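The Black Pants

May 2008

I fold when I can't sleep, and that spring I couldn't sleep, so by the end of April every towel in the apartment was squared off like a deck of cards and I had moved on to pants.

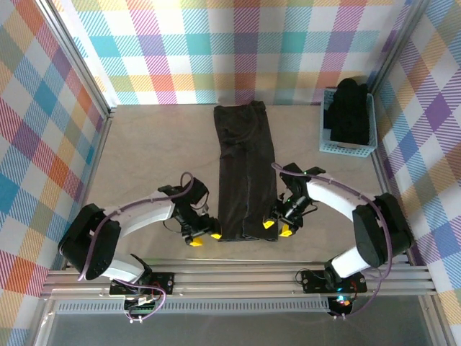 You fold them in half the long way first, my aunt used to say, and then you leave them alone for a minute so they can think about it. She said it about dress pants mostly, black ones, the kind that show every wrong crease, and she said it in a voice like she was telling me how to cross a street. I must have been twelve. I thought it was the dumbest thing I'd ever heard, pants thinking! But I do it. I lay one leg on top of the other, seam to seam as close as I can get it, and I go and fill the kettle.

Anyway, the spring of the pants. I was working at the Havo, which was a hotel if you were being nice about it, up at the top end of Valcombe where the bus turns around. They had me in the dining room carrying plates. The uniform was a white shirt (theirs) and black pants (yours), and yours meant you bought them at Sampaio's on the corner, because Sampaio's had a deal going and every one of us came out with the same pair. Same cut, same waistband, same little hook that came off by the second week.

So you can guess what happened in the laundry room of my building, where half the dining room lived.

I'd gone down late with a basket of darks. There was a basket on the folding table already, with black stuff heaped up in it, and I was tired and I had my headphones on, and I picked up that one and left mine. I didn't find out till I was upstairs with the radio going and the first pair laid out flat. I got it folded long, smoothed it down with the side of my hand, and felt something in the pocket.

It was a bus ticket. Not a Valcombe one, a long-distance one, folded in four and gone soft from the wash, but you could read it if you held it under the lamp. Zasura, one way. Fare, 133. The seat number had washed off and so had most of the date.

Now I don't go through people's pockets. I want that understood! I check my own for tissues, everybody does, and I thought they were my own. But once I'd seen it I couldn't stop looking at it. Zasura was where I was from. I hadn't said so to anyone at the Havo, it never came up, people asked where you were from and I waved a hand and said "oh, inland" and picked up the next tray. It's a small place. When I left there were 1054 people in it, it said so on the sign by the gas station, and I remember thinking they'd have to send someone out to repaint it.

I unfolded the pants and folded them again. Then I did the rest of the basket, which was another pair just the same, and a sweater, and socks I'd never have bought. I matched them all up. I know I should have just carried it back down, but it felt rude to return a person's clothes in a heap after I'd read their ticket. I put the ticket on top, then in the pocket, then on top again. In the end it went back in the pocket.

My own basket was still on the table when I got down there. I swapped them and stood around for a bit pretending to read the notice over the dryers (200 for the big one, exact change, no dye). Nobody came. I went up to bed and for once I slept.

After that I was impossible. I looked at everyone's knees. There'd be six of us lined up at the pass waiting on soup, six pairs of black pants, and I'd be trying to work out which ones had a one-way ticket to my mother's street in them. I dropped hints. I said to one of the other waiters that I'd heard it was dry out toward Zasura this year, and he said toward where? I mentioned the river to the woman who did breakfasts and she gave me a pamphlet for a boat ride.

Then 3 weeks in, I came down with my darks and there was a basket on the table again, black things piled right up over the rim, and next to it a pair of my own pants. I knew them by the hook, I'd sewn it back on with green thread. I must have left them in the dryer. Somebody had folded them the long way, one leg over the other, with the seams lined up, and left them lying there.

Left them to think about it, I suppose. I've never seen anyone fold like that outside of my aunt's kitchen. People do thirds, or they hang them, or they do that thing with the chin.

I sat down on the bench. The other machine was still going, so whoever it was had to come back at some point, and I had the whole evening and nothing to carry anywhere. I thought about what I'd say. I had a good line about the sign by the gas station and then I worried they might have changed the number.

The washer got to the spin part and started walking across the floor the way it always did, and I put my foot against it to hold it still. I could hear somebody on the stairs, taking them slow - two steps and a rest, two steps and a rest, the way you do when your feet hurt from a double shift.

I picked up my pants and put them in my lap so there'd be room on the table.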